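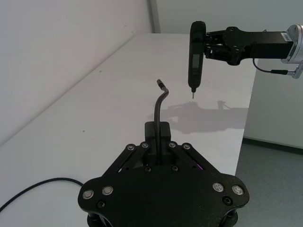
脚を全部本締めしてから天板を載せたら穴がずれて入らず、最初からやり直した、とEdvin Hellströmから連絡あり。同じ失敗が続いているので、この章は手順の順番を入れ替えました。旧版を印刷して持っている人は破棄してください。改訂 18/06/2022。

第2章 白天板の作業テーブル 設置と日常の使い方

対象:Dilthorpe作業テーブル(白天板)。Brustidham脚を使う場合も手順は同じ。Sætherの旧型脚は穴位置が違うので付録へ。

2.1 置く前に

1. 床を掃く。小石ひとつで脚が浮く。
2. 壁からの距離を決める。壁側は100 mm空ける。コンセントに手が入る幅。ぴったり付けると後で泣く。
3. 窓の向きを見る。白天板は直射日光だとまぶしい。手元が見えにくくなる。ブラインドがなければ窓を横にする向きで。
4. 梱包の段ボールは捨てずに床に敷く。天板を伏せて置くのに使う。
5. 人を呼ぶ。天板を起こすのは2人で。

注意:天板を角で立てない。角が欠けたら交換になる。補修材はあるけれど、白は色が合わない。

2.2 組み立て

1. 段ボールの上に天板を伏せる。白い面が下。
2. 脚を仮置き。ねじは指で回るところまで。工具はまだ使わない。
3. 横の桟を渡す。ここも仮締め。
4. 対角の順に少しずつ締める。隣どうしで締めていくと桟がねじれる。
5. 全部入ったのを確認してから本締め。
6. 起こす。脚を引きずらない。持ち上げて、回して、下ろす。
7. 所定の位置へ。天板の縁ではなく桟を持つ。

注:本締めの後もねじが余っていたら予備です。袋に戻して桟の裏にテープ留め。袋の色は出荷時期で違うので気にしなくていい。2月以降の出荷分は袋に品番のシールあり。

注:電動ドライバーは弱で。強だとねじ穴がつぶれる。つぶれたら自分で直そうとせずDronoの窓口へ。

2.3 水平とがたつき

1. 水準器を長手方向に置く。見る。次に短手方向。
2. 低い側のアジャスターを回す。少し回して、見て、また回す。
3. 対角の角を手のひらで押す。ことこと鳴ったらまだ。
4. ロックナットを締める。忘れがち。締めないと数日でゆるむ。
5. もう一度水準器。ナットを締めたときにずれることがある。

アジャスターの出しろは30 mmまで。それ以上は脚がぐらつきます。足りないときは床側に板を入れる。紙を折ってはさむのは禁止。湿気でへたる。

2.4 テーブルの上のもの

天板が白いので、黒い道具は見つけやすい。逆に白い樹脂の小物、透明な袋、短い結束バンドは本当に見えない。小物は色付きのトレーに入れてから載せること。

配置の順番

1. 動かさないものから置く。ベースのある重いもの、固定するもの。
2. 次にケーブル。最後に回すと必ず道具の下を通ることになる。
3. 手で持つ道具。利き手側。
4. トレー、紙、筆記具。残った場所に。

固定具を使うときは、締める前に当て板をはさむ。じかに締めると丸い跡が残り、拭いても取れません。当て板は天板の裏側にも。裏は見えないからと省く人が多い。

注意:縁から30 mmの範囲には物を置かない。袖が引っかかる。

2.5 細い道具、先の曲がった道具

黒い細い棒で先だけ金属、みたいなものは扱いに気をつける。長さのわりに先が弱いことがある。

1. 使わないときは寝かせる。曲がった先は天板の内側へ向ける。縁から出さない。
2. まとめて筒に立てない。先どうしが当たる。
3. 渡すときは先を自分の側に。相手には根元を。
4. 先で天板をこすらない。白い面に線が入る。灰色の線なら金属の粉が付いただけのことが多いので、まず2.7の方法で拭いいてみる。
5. 曲がりを手で直さない。もともとの曲がりか、後から付いた曲がりか、分からなくなるので。新しいうちに紙に当てて輪郭をなぞっておくと、比べられて便利。

注:先端のキャップがある場合、なくさないよう専用トレーに。キャップだけ注文はできません。

2.6 ケーブル

1. 取り回しはテーブルの奥側か側面から。手前を横切らせない。
2. コネクターの手前で少したるませる。ぴんと張ると、肘が当たったときに抜ける。
3. たるみが大きすぎるのもだめ。垂れた輪に道具の先が入る。輪に指が楽に通るくらい。
4. 結束バンドはゆるめに。切った端はすぐ捨てる。刺さる。
5. 両端に同じ印のラベル。片側だけでは意味がない。

ラベルの字は大きく、太いペンで。小さい印字のシールは立った位置から読めません。シールの向きは座ってみて決めるのがよい。

注意:コネクターを抜くときはケーブルを引っ張らない。必ず根元をつまむ。電源を切ってから。

2.7 天板の手入れ

毎日

1. 上のものをトレーごと外す。
2. 乾いた布で奥から手前へ。粉や切りくずは床に落とさず、紙で受ける。
3. 水でしぼった布で一回。すぐ乾拭き。

汚れがひどいとき

1. 中性洗剤を薄める。布に付ける。天板に直接かけない。
2. 汚れの上に布を置いて待つ。20分まで。長く置くと縁の継ぎ目から水が入る。
3. 拭き取り。水拭き。乾拭き。
4. まだ残るなら翌日もう一度。力を入れてこすらない。つやが変わって、そこだけ目立つ。

使ってはいけないもの:シンナー、研磨剤入りのクリーナー、メラミンスポンジ、金属へら。テープののりはプラスチックのへらで端から起こす。ドライヤーは弱で短かく。

油性ペンの跡はアルコールで取れることがあります。目立たない裏の隅で先に試す。

2.8 よくある困りごと

がたつきが戻る → ロックナット。だいたいこれ。締まっているなら床の板がずれていないか見る。

天板の真ん中が下がって見える → 桟の仮締めのまま使っていないか。重いものは脚の近くへ移す。

縁の継ぎ目が浮いた → 押さえてテープ。水拭き中止。窓口へ写真を送る。接着剤を自分で入れないでください、後の交換ができなくなります。

照明が映り込んで手元が見えない → 灯りを真上から横へずらす。それでも駄目なら灰色のマットを敷く。マットの下に切りくずが入るので、週の終わりにめくって掃除。

道具が転がる → まず水準器。水平なのに転がるなら丸い道具です。溝つきトレーへ。

ねじがゆるむ → 設置の次の日に一度増し締め。その後は月に一度。日付は桟の裏の点検シールに書く。シールが埋まったら上から重ねて貼ってよい。

2.9 片付けて移動するとき

1. 上のものを全部下ろす。載せたまま押さない。少しの距離でも。
2. ケーブルは抜いて輪にして、ラベルを外側に向ける。
3. 固定具をゆるめ、当て板も外す。裏の当て板は落ちてくるので手を添える。
4. 桟を持って運ぶ。敷居は声をかけてから。
5. 新しい場所で2.3をもう一度。前の場所の水平は当てにならない。

分解して保管する場合は2.2の逆順。ねじは場所ごとに袋を分け、袋に書く。天板は平置き、白い面どうしを合わせるなら間に薄い紙。脚は第3章の棚にも使えるので、一緒に保管するなら品番のシールをはがさないこと。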